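3/31/23, collection notes, Torstead cell

Long day but a good one, and I want to get this down before the weekend washes it out of my head. We closed out the tabletop pick set for Drikent with 446 episodes saved, and I threw away 3 this afternoon where I had let go of the controller too early and the arm just sat there waiting for me. (I did feel a little guilty hitting delete, but the trainer doesn't need to learn my coffee habits.)

The Clikow logger behaved itself after the restart. It still writes the task label from the previous episode if you start recording before the beep, so please, whoever is on next, wait for the beep! I fixed the wrong labels by hand this time and put a note in the sheet next to each one. It's slow work and I'd much prefer that we didn't have to do it again.

I also changed my mind about speed. Back in December I was pushing everybody to go quickly, and the replays from those weeks are jerky, with a lot of hovering and second guesses right over the object. Today I went slow on the approach and let myself pause once before closing, and the wrist video is so much easier to follow. Navickas weights are still training on the old set, so we won't know for a while if it matters to the policy, but my shoulders certainly feel better for it. 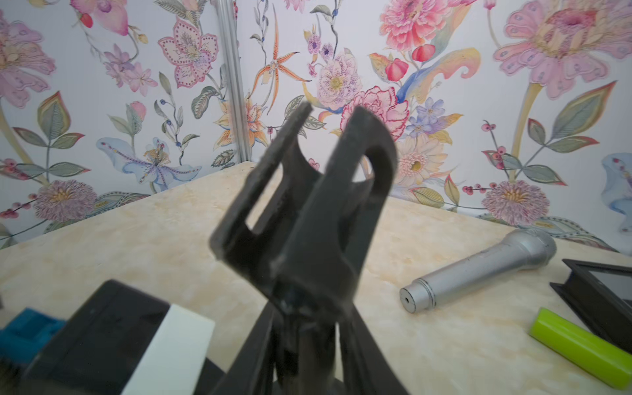 Approach angle is the thing I'd like us to vary more on Monday. I have a bad habit of coming in the same way every time, and for long round things lying at a diagonal, like the silver microphone and the bright green cylinder over on the right, the fingers ought to turn to meet the object. I'd like 100 more with a real mix of wrist rotations, and 2 operators if we can manage it, so the set isn't all my own hand.

Still to do: copy the day's folder to the shared drive, recheck the gripper zero, charge the spare controller.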